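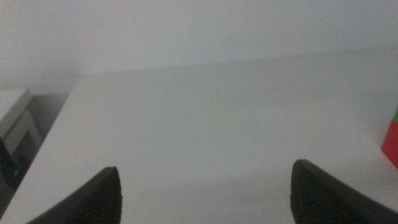 Angeliki Stergiou, Recording Secretary

Kiani House Shared Workroom
Minutes of the October members' meeting

Present: Zoi Politis (chair), Loukia Vrettos, Stavros Zervas, Sotiris Petridis, Angeliki Stergiou (minutes), and four of the evening members. Apologies were received from the Thursday-style crowd, by which I mean the bookbinders, who had a deadline and sent a very nice tin of cookies in their place. Thank you, bookbinders!

Zoi opened the meeting at 6:40 p.m. and welcomed everyone. The minutes of the September meeting were read and approved with one correction: it was Stavros who offered to look at the window latch and not Sotiris, who would like it known that he has never offered to look at a window latch.

1. The white table

Most of the evening went on this, so I will try to set it down fairly. The table now stands up against the wall, and everybody agreed that the room feels lighter for it. With the wall white and the tabletop so pale and plain, Loukia said it was like having a second window, and there was a good deal of nodding at that.

Stavros asked whether it ought to come out from the wall again so that people can sit on both sides, as we used to in the old room on Virkis Street. Loukia felt strongly that it should stay put. She does most of the large cutting and likes to push her paper back until it meets the wall, and she told us at some length (and very well) about the time a whole roll went over the far side and under the radiator. One of the evening members said that she would miss having a person to talk to across the table, and several of us had sympathy with her.

After some back and forth it was agreed that the table stays against the wall until the new year and that we will talk about it again in January. In the meantime the two folding tables may be put up in the middle of the room for anyone who would like company, provided they are folded away again by 9 p.m.

2. Looking after the surface

Sotiris reminded us that a plain, pale top shows everything. He asked that cutting mats be used for all blades, including the small ones, and that glue pots stand on a tray. Zoi will buy a cleaner called Tuvano that her sister uses at her shop, and we will try it on a corner first. There was a suggestion of an oilcloth cover. Loukia said she would rather wipe a table every evening for the rest of her life than look at an oilcloth, and the suggestion was withdrawn in good spirits.

3. The white unit beside the table

A shorter item, though it took longer than you would think. The boxy white unit on the left, lower than the tabletop, sits in rather a dark spot, and Stavros has knocked his shin on it twice. He proposed a small clip lamp on that side. Zoi wondered if we might simply slide the unit along a little first and see how we get on. Agreed, with the lamp to be looked at again if shins continue to suffer. Members are asked not to pile things on top of it in the meantime.

4. Money

Zoi reported a balance of $2,281, and the room was very pleased to hear it. The only large bill since September was $145 to Fitotine for paper and card. Sotiris asked if we could order the heavier card next time, as the last lot curled. Zoi will ask them for a sample.

5. Open evening

We would like to hold one before the holidays. Loukia offered to show simple box making and Sotiris will do marbled papers, weather permitting, as he prefers to rinse them in the yard. Angeliki (that's me) will write the notice and bring it to the next meeting. Offers of cake are most welcome and may be made to any of us.

6. Other business

The kettle is slow but still going. A gray scarf and one left-hand glove are on the hook by the door. Stavros will look at the window latch.

The meeting closed at 8:15 p.m., and those who could stay finished the cookies.

Next meeting: November, same time, same room.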